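Renting a Room at Bellen House: Your Questions

Do I need to bring my own bedding?
No, please don't lug it up the stairs! Sheets, a quilt and two pillows are waiting for you, and Nia Beddoe will happily find you a third.

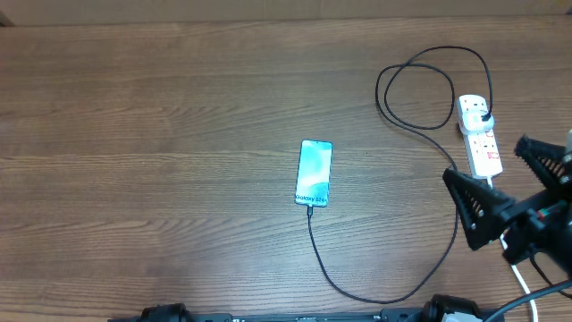

If you're a light sleeper, ask for a room on the garden side. The street is quiet most nights – though the bakery van does come by early.

Is the internet included?
It is, along with heat and water. Electricity is included up to a fair amount, and in all these years we've only had to talk to one guest about it.
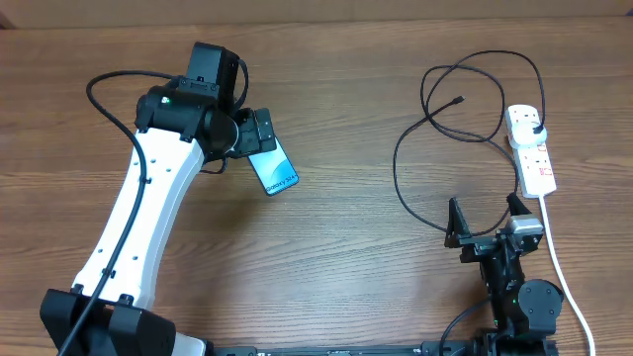

Long stays are welcome, and we love getting to know people properly. The monthly rate starts after 13 nights, and you can pay it in 2 parts if that's easier. Most guests end up with a desk full of black cables and a white power strip in the middle of them, so do tell us if you're short of outlets. Elin Penry keeps spare extension cords in the hall closet.

Can I have visitors?
Of course. Just let Elin know if they're staying over.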